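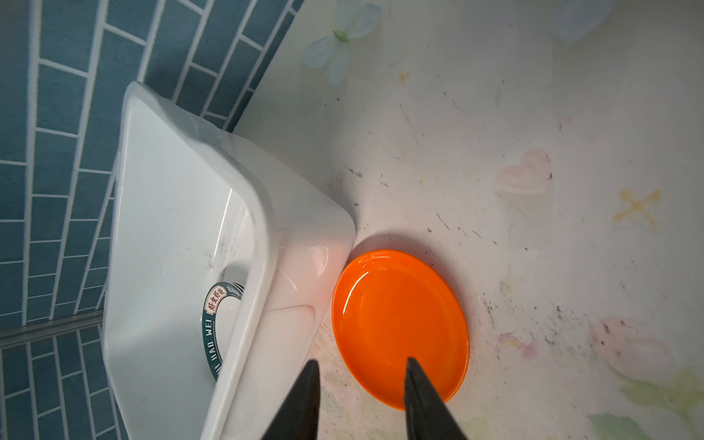 Re: [kitchen-list] One basin for all the dishes?

From: Leokadia Michalski

Tegwen Rosser wrote:
> We've switched to a plain plastic basin for carrying plates
> from the table to the sink and I'm never going back. Marley
> says it has saved her up to 70 trips a month. The plates
> just lean on each other, so you don't need a rack, and I
> haven't chipped one yet. Everybody should try it!

Tegwen, I'm glad it suits you, but I'd like to know how Marley got to that number. Did she count her trips before the basin too? I have walked plates to the sink since we moved to Cliston and couldn't tell you how many times I did it last August.

I don't doubt that a basin carries plates. My trouble is with "you don't need a rack." A rack holds each plate by itself. In a basin the first plate slides until it hits a wall, and the next one lands on it wherever it likes. Pick the thing up at one end and they all move. You haven't chipped one yet, fine, but how long is yet?

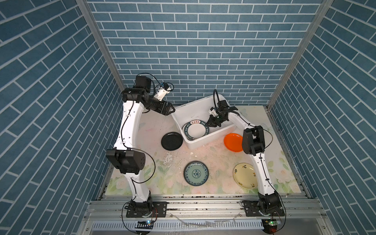 And there's the question of what goes in with them. A stack of matching plates is easy. Add one pan and the weight is all on one side, and now you're carrying it with a tilt past the dog.

What I'd want to see is a mixed load, the kind most of us clear after supper.
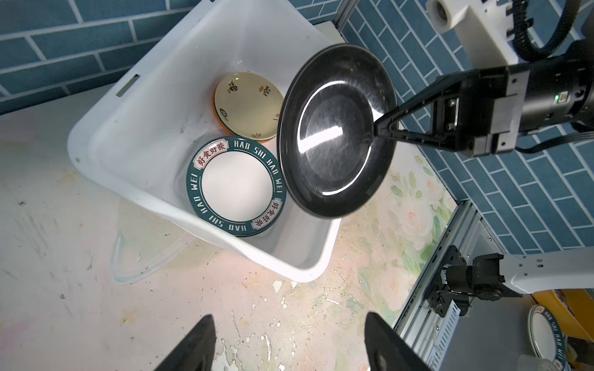
I still think a rack by the sink beats a basin for anything with a printed pattern. Rims are where the color goes first on ours, and rims are what rub when plates lean. Take the white one with HAO SHI HAO WEI around its teal border, propped against the cream one in the basin: that's a lot of lettering to scuff. Maybe it's tougher than my old set - I'd like to hear from somebody who has used plates like that for a few years.

If you do try it, put the pan in by itself on a second trip. I know that spoils Marley's total.

Leokadia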